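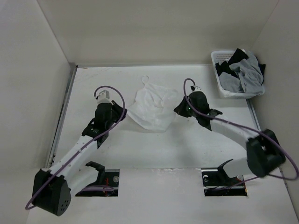 Lalton Lantern Festival

The Lalton Lantern Festival is an annual festival of music, food and river processions held in the town of Lalton, on the lower Bilyk River. It takes place over five days in September, after the summer rains have ended and the water level has dropped far enough for flat-bottomed boats to pass under the old road bridge. The festival is known mainly for its closing procession, in which paper lanterns are carried on foot from the market square to the landing stage and then by boat to the island of Stulolier.

Setting

Lalton lies on the east bank of the Bilyk at the point where the river splits around Stulolier. The town has 2536 permanent residents. Most of the festival grounds are on the lower terrace, a strip of grass between the river wall and the market street. The upper terrace, which is used for parking during the rest of the year, is closed to vehicles for the length of the festival.

Stulolier has no road link to either bank. It is reached by a cable ferry from the landing stage and, at low water, by a stone causeway on the west side. The causeway is not open to visitors on the closing night.
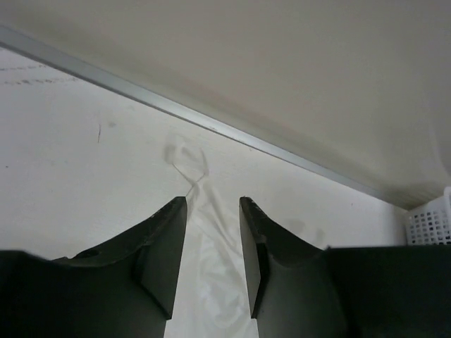 Photo credit: Grilari

History

The festival grew out of a boatmen's fair held at the end of the rainy season, when cargo traffic on the river started again. Early fairs were trading events, with music provided by the crews. Lanterns were hung from the boats so that loading could go on after dark, and the practice of carrying them through the town appears to have come later, once the landing stage was moved downstream.

The fair lapsed when the railway took over most of the cargo trade. It was brought back as a music festival with a single evening of concerts, then extended to two days and later to its present length. The cable ferry began running late services for the festival in the same period.

Program

The first day is given over to the food market and the opening concert on the lower terrace. The market has 19 fixed pitches, assigned by draw, and a row of smaller tables for growers from the surrounding villages. River fish smoked over plum wood, millet flatbread and a sour cherry drink served warm are the usual dishes.

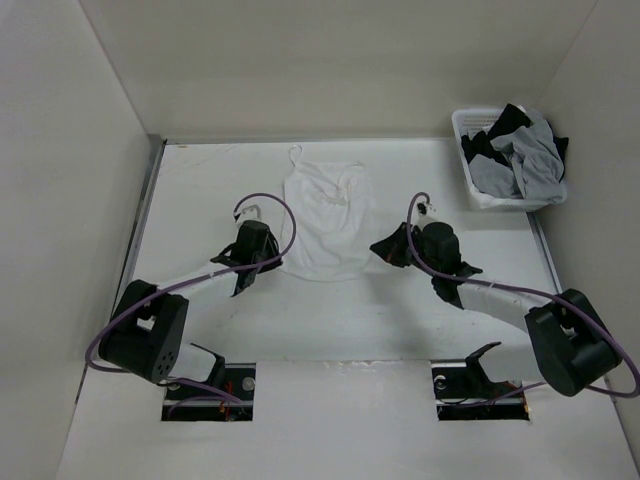
Concerts on the middle days start in the late afternoon and are split between the terrace and the courtyard of the old customs house. The courtyard is used for unamplified music - chiefly fiddle, reed pipe and frame drum. Dance groups perform in the market square between sets. Seating in the courtyard is limited and requires a ticket, while the terrace is free of charge.

The procession begins at dusk on the last day. Walkers leave the square in village order, with the farthest village in front. At the landing stage the lanterns are passed to the boat crews, who cross to Stulolier and set them along the shore. They are collected the next morning.

Access

The nearest railway station is on the opposite bank, 2 km from the road bridge. Shuttle buses meet evening trains during the festival. Rooms in Lalton are few, and many visitors stay in campsites north of the town. The cable ferry does not carry bicycles on festival days.

See also

Bilyk River
Stulolier
List of river festivals

Page last edited Jul 23, 2025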